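The Night Shift Learns to Drive Itself

At 9:40 in the evening the lobby of the Gouveia building belongs to the cleaning crew. The turnstiles are propped open, the coffee cart has its cover on, and two squat gray machines are rolling out of a closet beside the freight elevator, one after the other, with a little chirp at the threshold. Tiago Pacheco walks behind them with a cup of tea. He has cleaned offices for 16 years, and until last spring he spent the first half of every shift pushing a mop bucket down corridors that never seemed to get any shorter.

"Look at my shoes," he told me. They were dry. He seemed more pleased by this than by anything else I asked about.

The machines are floor robots from Cleltora, a small company that sells to office blocks and clinics. They vacuum, they scrub, they find their own way back to the charger. If you've seen a robot vacuum bumping along somebody's baseboards you have the general idea, except that these weigh as much as a grown man and can tell a glass wall from a gap. I followed one for most of an hour and I would happily have followed it for three. It slowed for a door that was half closed, thought about it, and slid through with a hand's width on either side. I wanted to clap!

Skosis, the contractor that employs Pacheco and 26 others at Gouveia, brought the first pair in on a trial. The crew is still 27 people, and that was written into the agreement before anything rolled off the truck. Plenty of contractors have used machines like these to shrink the payroll, and the people on this crew knew it. Several had already been through it at other sites. The first meeting, by everyone's account, was loud.

What changed was the shape of the night. Floors used to take up nearly half of it. Now the robots do the long open runs, the corridors and the atrium and the big meeting rooms on the upper levels, and the people do what's left, which is a lot: kitchens, glass, stairwells, desks, restrooms, the sticky ring under the vending machine that no brush on wheels has ever beaten. Pacheco spends the first 15 minutes of his shift on what the crew calls the walk. He goes floor by floor picking up cables, moving bins, closing the doors that ought to be closed. A phone charger left hanging off a desk will stop a machine cold, and then it sits there with its light blinking until somebody comes.

The walk was his idea. Cleltora's own instructions had the robots starting the moment the building emptied, and for the first few weeks they got stuck all the time, on lamp cords and umbrella stands and once under a sofa on the fourth floor. Pacheco kept a list on the back of a supply form. When a trainer came by to check on things he handed it over, four pages by then, and it ended up with the people who write the software.

I went to see those people too. Their office is above a tile shop in Fikgate, and it is a cheerful mess of wheels and brushes. Gus Oyelaran runs the part of the team that teaches the machines to get around, and most of that teaching happens in simulated homes and offices, room after room of them, loaded up and driven through while everybody's at lunch. A robot can roll through a virtual doorway thousands of times before a real one ever meets a real door frame. Oyelaran put a stack of these interiors up on the big monitor for me — apartments, hallways, utility rooms — and clicked through them like vacation slides. The team litters them on purpose. Poles, tires, odd bits of metal, things lying where a sensible person would never leave them, doorways where a pale wood floor suddenly turns dark.

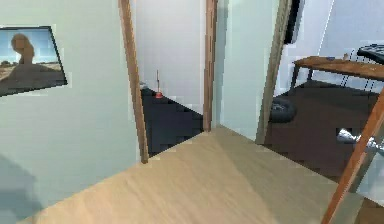 Pacheco, who has since spent two afternoons in Fikgate going through rooms like these, wants them messier still. Real people, he said, leave things half on a chair and half on the floor, and they come back at ten at night for a laptop, and if the robot only ever practices in an empty house it's going to be rude to them. Oyelaran wrote that down.

Those afternoons were paid, and there will be more of them. Skosis has set up a new job grade for cleaners who look after the machines, with a raise, and 15 people at Gouveia have signed up for the training. It covers changing brushes, reading the fault log, redrawing the map when a tenant moves a wall. Some of the crew want nothing to do with it, and that's allowed. One woman on the sixth floor told me she likes her own mop and her own radio and would thank the robot to stay out of the kitchen. It does stay out of the kitchen. She had it marked off on the map.

There are complaints, and they're worth hearing. The work that's left is the fiddly, bending, reaching kind, and a shift made up only of that is hard on the shoulders in a new way. The long corridors were dull, but they were also a rest. Since August the crew has been rotating, so that whoever did glass on one shift gets the walk and the machines on the next, and most of the people I spoke to think that helps. A few said the building feels lonelier with a robot in the hallway where a coworker used to be. They've moved the meal break so the whole crew takes it together, down by the loading dock, with the door open in warm weather.

By one in the morning the gray machines were back in their closet, lights pulsing, and Pacheco was rinsing the tanks. That part is still done by hand. He has some thoughts on how the drain plug could be better placed, and he'd started a new list.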